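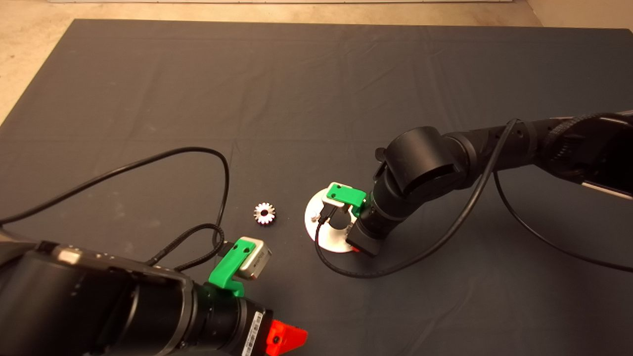 *Gray cloth on the floor, April*

Up at 4:30 and on the road to Lake Esteban with half a thermos of coffee, because the crappie were supposed to be in the shallows by now and I wasn't going to miss it again! The gate at the Sukent ramp was already open (bless whoever does that) and I had the kayak in the water before I could really see my own hands.

First two hours, nothing. I worked the brush along the east bank with the little chartreuse jig under a float, set at three feet, then two, then back to three. One bump that might have been a bluegill. The water was 28 feet deep off the point and so flat I could hear a truck shifting gears on the dam road.

Then I moved to the back of the cove, cast up beside that old fence line, and the float just went sideways. Crappie! A good one too, thick across the shoulders. I ended up with 8 keepers in nearly an hour, all from a patch of water no bigger than my kitchen, and then it shut off like somebody had turned a key. I stayed till ten anyway, eating crackers and getting sunburned on one knee.

Posted my question on the Stastedia board when I got home, about why they'd quit so fast.
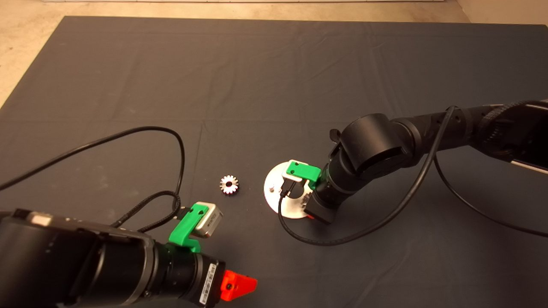 Somebody wrote back that they hadn't quit at all, they'd slid out to the first drop once the sun got on the water, and I should've backed off 200 feet and fished deeper. Well, shoot. I paddled right over that drop on my way out and never made a cast.

Need new line on the short rod. Also the left foot peg is slipping again, and I'm out of the pink jigs. Fillets are in the fridge for tomorrow.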